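El acta

El encuentro entre el Plestance y el Gramness se suspendió en el minuto 4 de la segunda parte, con empate a uno y el balón en poder del portero visitante. El árbitro anotó la causa en el acta: fallo del alumbrado, torre norte. No anotó nada más. El reglamento de la liga comarcal de Onetthorpe exige que el acta incluya el número de espectadores, y esa casilla quedó en blanco.

La secretaría técnica recibió el documento el viernes. El técnico de guardia lo leyó dos veces y abrió un expediente. El torno de la puerta principal había registrado 3874 entradas. El lector óptico de la grada, fabricado por Ametepe, daba 3709. La diferencia era superior a la tolerancia admitida y el reglamento no indicaba cuál de los dos aparatos prevalecía.

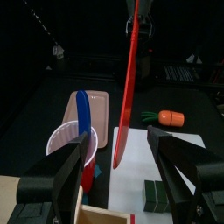

El técnico solicitó los registros de mantenimiento de ambos equipos y los extendió en el suelo de la oficina, por orden de emisión. El torno había sido calibrado en agosto. El lector, nunca. Leyó hasta pasada la medianoche y bebió agua del grifo en un vaso de plástico blanco translúcido, de borde fino y enrollado, con unas estrías verticales apenas marcadas por dentro. En el folio 169 encontró una nota sin firma: el torno suma también las salidas si se empuja con la cadera. Comprobó el modelo, comprobó la fecha. La nota era anterior a la calibración y no constaba respuesta.

Por la mañana fue al campo. La torre norte seguía apagada. Pasó por el torno en sentido de salida, empujando primero con la mano – el contador no se movió – y después con la cadera. El contador avanzó una unidad. Repitió la maniobra y obtuvo el mismo resultado. En el cuaderno escribió las dos lecturas, la hora y el estado del tiempo, seco, con viento del oeste.

De vuelta en la oficina redactó la propuesta de resolución. La cláusula de reanudación ocupaba media página, y en el margen añadió, a lápiz, el texto que leería por teléfono a los dos clubes. 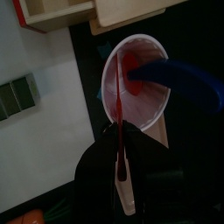
¿Desde qué minuto se reanuda un partido suspendido por falta de luz?

Se reanuda desde el minuto exacto que figura en el acta, con el mismo marcador y la posesión que tenía cada equipo.

Los dos clubes aceptaron sin alegaciones. En la casilla de espectadores, el técnico consignó la cifra del lector y adjuntó una copia del folio. Luego quedaba el asunto del portero visitante, que debía empezar con el balón en las manos. Pidió por escrito que se precisara en cuál de las dos.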